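How to Oil a Tabletop Without Making It Worse

Posted Friday, July 4, 2025 in Workshop and Home

I have oiled a fair few tabletops in my time, and ruined two of them. The first stayed sticky until September and collected a fine coat of cat hair. The second had rings on it before the week was out. What follows is what I do now.

First, find out what is already on the table. Put a drop of water somewhere dull, such as a back corner, and go and make tea. If the drop is still sitting there like a bead when you come back, there is varnish or lacquer on the wood, and oil will sit on top of it and sulk. Varnish has to come off before you go any further. If the drop has left a dark patch, the wood is bare or nearly so, and you can carry on once it has dried.

What you need

A hardwax oil (I use the matt one from Pritance, a 900 ml tin, far more than one table needs)
Sandpaper in 120 and 180 grit
A cork block
Lint-free cotton rags, more than you think
A white nylon pad
Gloves
A metal bucket of water with a lid

Sanding

Sand with the grain. You will be tempted to go across it to get rid of one stubborn mark, and that mark will then be joined by forty others that only show up when the oil goes on. Start with the 120 and keep going until the surface looks the same dull shade all over. Then do it again with the 180. Stop there. Going up to 400 feels very professional, but it closes the grain and the oil has nowhere to go.

Hoover the whole top, then wipe it with a barely damp cloth. Let it dry overnight. I know you have the weekend planned. Overnight.

A pale top shows every fault, and the best way to find them is to get your head down level with the surface and look along it towards a window. Scratches you swore were gone will be waiting for you.

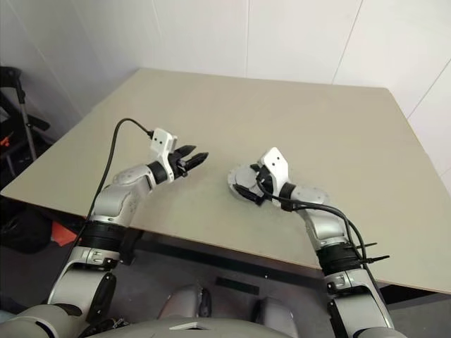

Big beige tabletops want thin coats and patience.

The first coat

Stir the tin. Don't shake it, unless you like bubbles. Pour a puddle the size of a digestive biscuit on the middle of the table and push it outwards with the nylon pad, working with the grain. You want the thinnest coat that still makes the wood look wet. When you run out of puddle, pour another.

Wait 10 minutes, then wipe off everything that hasn't soaked in. All of it. It feels like throwing money away, and at Cheetham prices it more or less is, but the oil left on top is the oil that stays tacky. My first table was generous in this respect.

Do the underside too if you can get at it. A top sealed on one side only may cup, and then you will own a very large shallow dish.

The rags

Oily rags can heat up by themselves and catch fire. Drop them in the bucket of water as you finish with them, put the lid on, and leave it outside. Never leave them scrunched up in the bin. My shed in Kariscombe is no palace but I'd like to keep it.

Second coat and after

Leave the first coat a full day. Rub it down very lightly with the nylon pad, wipe, and repeat the whole business with even less oil. Most tables are happy with two coats. Oak that sees red wine may want three.

You can put a cup on it after a couple of days, on a coaster. Check the tin for how long it needs to harden fully, and keep wet cloths and hot pans off it until then. For cleaning, use warm water and a drop of mild soap. Spray polish will leave a film that the next coat won't stick to.

If it is still sticky after a week, rub in a little fresh oil to soften the old stuff and wipe hard with a clean rag. Then another clean rag. The cat can come back in once your sleeve no longer sticks.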